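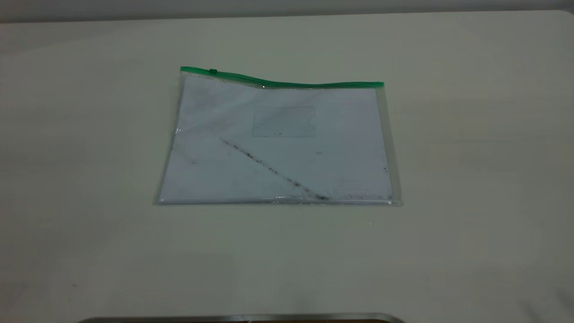 Clear zipper pouch, green zipper strip.

Fovex inside-the-waistband holster, wear and retention program
Progress report to Nomoson, second period
Prepared by Teemu Partanen, Savolainen

Status

The program is on schedule for bench testing and behind schedule for carry testing. Spending is within the approved budget in every category except tooling. No change to the end date is requested in this report. A change to the scope of the clip work is requested and is set out under Decisions needed.

Work completed

Draw cycling on the molded shell. The cycling rig at Skustdale completed 2,000 draw and reholster cycles on each of the shells in the first lot. An inert training pistol of the correct outside dimensions was used throughout. Retention force was measured before the run, at set points during the run, and after the run with the shell at room temperature. Force fell during the early part of the run on all shells and then leveled off. The drop was larger on the shells with the open muzzle end. All shells still met the minimum retention value at the end of the run. One shell came close to the limit and has been kept out of the carry program until it is remeasured.

Trigger guard coverage. The coverage check was repeated after cycling, with the rigid probe and then with the flexible probe. The probe did not reach the trigger on any shell in either direction. The flexible probe check was added at the request of Vilho Oksanen after the first period. It takes longer than the rigid check and we suggest keeping it for first articles and for post-wear samples only.

Heat soak. Shells were held for 168 hours in the chamber at the closed-car temperature, loaded with the training pistol and clipped to a dummy belt. The shell material held its shape. The retention screws did not. On several samples the rubber spacer took a set and the screw could be turned by hand after removal. Thread locker was applied at assembly on all of these samples, so the cause is the spacer and the lock is not at fault. A harder spacer from the same supplier is on order. The soak will be repeated in full when it arrives.

Sweat exposure. The salt solution test is finished for the clip, the screws and the grommets. The coated clips showed light rust at the bend, where the coating cracks during forming. The flat portions were clean. The screws and grommets showed no change. We have asked the clip vendor to coat after forming and are waiting on price and lead time.

Work in progress

Carry testing. The plan called for 20 wearers to carry for the full period in appendix and strong-side positions. Recruitment reached almost 20 and then stalled on left-handed wearers. The left-hand shells were delivered late in January and the affected wearers started after that. Their data will therefore cover a shorter time than the rest, and the summary tables will show them as a separate group.

Wearers fill in a short form at the end of each carry day: position, clothing, hours worn, hot spots, clip movement, any change in retention. Return rates for the form are acceptable. The free-text field is more useful than we expected, the numeric comfort score less so. Wearers drift toward the middle of the scale after the first few days and then stop moving. We propose to keep the score for continuity but not to base design changes on it.

Comments so far are concentrated on three points:

The sweat guard rubs when the wearer sits for a long time. The complaint is almost entirely from appendix wearers. A lower guard has been cut by hand on two shells and both are out with wearers now.

The clip rides up on thin belts. The clip was drawn for a stiff gun belt and has too much room on a dress belt. See Decisions needed.

The edge at the muzzle end is sharp. Confirmed on inspection. The deburring step had been left off the traveler for the first lot. It has been put back and the first lot has been recalled and finished by hand.

Concealment wedge. Foam wedges in two densities have been fitted to a subset of the shells. The soft density compresses within the day and by evening gives no useful tilt. The firm density works but some wearers remove it. No conclusion yet. The adhesive backing let go on one wedge during the heat soak, and hook-and-loop is being tried in its place.

Live fire draws. Supervised draws from concealment have begun at the Skustdale range. Each wearer fires 100 rounds from the holster over two sessions, at a slow pace, with a range officer assigned to the line for the whole session. No unsafe condition has been recorded. Two draws were logged as fouled grip and both involved a long untucked shirt. They are recorded as clothing faults and stay in the data.

Changes since the last report

The measuring fixture for retention force was rebuilt. The old fixture let the pistol rotate a little as it came out, and this made the reading depend on who was pulling. The new fixture guides the slide along one axis. Readings from the two fixtures are not interchangeable. Shells kept from the first period have been remeasured on the new fixture and the corrected values are used in this report. The earlier values should be discarded.

The carry light variant has been moved to the end of the program. The mold needs a different draft angle to release the shell, and work on it would have taken machine time from the left-hand shells.

Record keeping has been moved from paper at the range to a single sheet shared between Skustdale and the shop. Lot number, shell number and wearer code are now required fields. Some first-period entries lack a lot number and cannot be traced further. They have been marked and left out of the averages.

Budget

Labor and range time are under plan. Materials are on plan. Tooling is over plan by the cost of the second left-hand mold insert. The first insert was cut from the right-hand file mirrored about the wrong plane and put the ejection port relief on the wrong side. The error was ours. We are not asking Nomoson to cover it, and the cost will be carried by Savolainen and shown as a separate line in the year-end statement.

Risks

Spacer supply. There is one source for the harder spacer. If delivery slips, the repeat heat soak slips by the same amount, and the chamber is booked by another job directly afterward.

Wearer dropout. Four wearers have stopped. Two changed pistols, one moved away and one gave no reason. Further dropout among left-handed wearers would leave that group too small to report.

Clip coating. If the vendor will not coat after forming, the choice is between a stainless clip at higher cost and a polymer clip that has not been tested under this program.

Decisions needed

1. Approval to add a second clip size for thin belts. The mounting holes stay the same. The work can be done inside the current budget if the wedge study is closed after the firm density trial.

2. Agreement that left-hand carry data may be reported over the shorter time.

3. Confirmation that the flexible probe check may be limited to first articles and post-wear samples.

Vilho Oksanen has seen items 2 and 3 in draft and has no objection to either. Item 1 has not been discussed outside Savolainen.

Planned for the next period

Repeat heat soak with the harder spacer. Complete cycling on the left-hand shells, same cycle count as the first lot. Finish live fire sessions. Remeasure the shell held back from carry. Collect the two shells with the lower sweat guard, inspect, and decide whether to change the mold or trim after forming. Price comparison on clips to be sent separately as soon as the vendor replies.

Raw retention data and the wearer forms, with names removed, are available from Teemu Partanen on request.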